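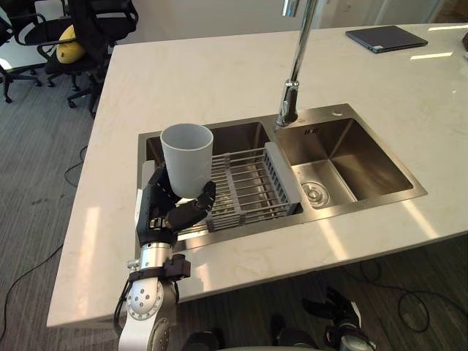

Quem trabalha com manipulação robótica habituou-se a publicar um único número: a taxa de sucesso. O artigo que Duygu Baysal e Necati Kurtuluş apresentaram em junho merece atenção por ter separado esse número em partes.

O método, a que chamaram Halum, treina uma política a partir de 288 demonstrações com louça de cozinha, junto a um lava-loiça. Nos ensaios, 159 execuções chegaram ao fim. Até aqui, nada de especial. A diferença está na tabela seguinte, onde cada falha é atribuída a uma fase: aproximação, preensão, transporte ou largada. A maior parte aconteceu na largada, com o objeto já seguro e a poucos centímetros do escorredor.

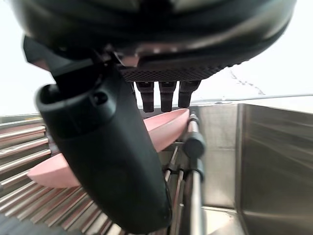
*Taça cor-de-rosa sobre o escorredor, vista a partir do pulso do robô.*

Defendo que esta divisão devia ser obrigatória. O grupo de Dima Tannous, na Pritberg, passou 18 meses a melhorar a preensão de um sistema semelhante e ganhou muito pouco — os erros estavam noutro sítio e a taxa global não o mostrava.

Oğuzhan Canpolat objeta que a fronteira entre fases é arbitrária e que dois anotadores raramente concordam. Tem razão em parte. No Halum, cinco pessoas anotaram os mesmos vídeos e as divergências concentraram-se na passagem do transporte para a largada. Mas os autores publicaram também essas divergências, e o leitor pode fazer as contas com o critério que preferir.

Falta repetir os ensaios noutra cozinha e com outras mãos robóticas. Até lá, eu não citaria a taxa de sucesso do Halum sem a tabela ao lado.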